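Moving the kitchen sink four feet to the left

2024-05-27

So we finally signed off on the kitchen layout, which means I can stop drawing rectangles on the backs of envelopes. If you've been reading since the winter you know this has dragged on a bit. If you're new, hi! We live in a narrow house in Vidville with a kitchen that was last redone by somebody who apparently owned one saucepan and no friends.

Let me back up. The old kitchen is a galley that widens at one end for no reason. The sink sits under the window, fine, lovely, I like looking at the neighbor's plum tree. But the dishwasher is on the opposite wall, so every plate drips its way across the floor, and then whoever is unloading has to shut the dishwasher door to let anyone else get to the fridge. We've done that dance for six years. My husband and I have a whole system of grunts for it.

Our first idea was to leave everything where it was and just get new doors. Lovisa Boström, who did my sister's bathroom and who I trust with my life, came over, had a coffee, opened and shut the dishwasher twice, and told me she'd happily take my money for new doors but I'd still hate the room. Rude! Correct, though.

So then came the layouts. I think we went through five. One of them had a peninsula, and I was in love with that peninsula for a good two weeks until I put masking tape on the floor and walked into it with a laundry basket. (Do the tape. Please do the tape. Leave it down for a few days and cook a real dinner around it, one with draining pasta in it.) Another had the stove on the outside wall, which looked great on paper and would have meant cutting a vent hole right next to the gas meter. Lovisa drew a small skull on that one.

What we landed on is an island. I know, I know. I made fun of islands on this very blog. But if you take out the wall to the old pantry, and we are taking out the wall to the old pantry, you get a nearly square room, and a square room with nothing in the middle is a dance floor. The sink shifts four feet to the left, still under glass because we're making the window wider, and the dishwasher goes right beside it like it does in normal people's houses. The island gets 40 inches of clearance on the stove side. I'd have liked a bit more, but the back door has to open somewhere.

No sink in the island and no stove either. I went back and forth on this so many times. My reasoning is that I want one big surface where I can roll out dough and dump the groceries and let the kids do homework, and the minute you put a faucet in the middle of it you've got two little surfaces and a wet patch. We're doing outlets on the ends, and drawers facing the stove. Deep ones. I have given up on lower cabinets with doors. I'm tired of kneeling on the floor with a flashlight looking for the colander.

Then there's the countertop, which has taken up more of my brain than I'd like to admit. We went out to Rutkowska, the stone yard past the feed store, and if you've never been to a stone yard, go, even if you don't need any stone. It's like a library where the books weigh more than your car. A very patient man named Zdzisław Borkowska walked us up and down the rows and let me pour lemon juice and red wine on a stack of offcuts and go have lunch while they sat. The marble etched. Of course it etched, it's marble, he'd told me it would before I even got the lid off the lemon juice. You could see a dull ring where the cup had been and feel it with a fingernail.

And I still want it! I've got white and gray stuck in my head and nothing else looks right to me anymore. The quartz was perfectly nice and didn't mark at all and I felt nothing. My husband liked a dark green granite that made the whole room look like a bank. 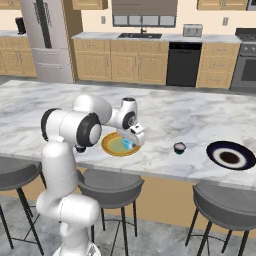

White-and-gray marble on a big island, plus a plate with an orange-gold rim that I would also like, please.

The estimate for the marble came in at $618 more than the quartz, installed, which was a smaller gap than I'd braced for. Borkowska says honed, not polished, and seal it before anybody so much as sets a tomato on it. He also says people who are going to be upset by the first mark should buy something else, and he looked at me for quite a while when he said it. I have been practicing being calm. I left a wet tea bag on the sample overnight on purpose and in the morning I had feelings, but they were manageable feelings.

Cabinets are coming from Patside, painted, in a color I've been sworn to secrecy about because my mother-in-law reads this and has opinions on green. (Oops.) They want roughly eight weeks, so the demolition won't start until July, and I've been told to plan on washing dishes in the bathtub for part of it. Anyone who's done this, tell me what you ate. I have a slow cooker, a toaster oven and a camp stove, and two children who believe soup is a punishment.

Still undecided: the pulls, the lights over the island (two or three?), and whether the old pantry door can be reused anywhere, as it's the only solid thing in that room and it has all the kids' heights penciled on the edge. My husband thinks we could hang it on the basement stairs. It's an inch and a half too wide, so he's been out in the garage measuring it again all evening.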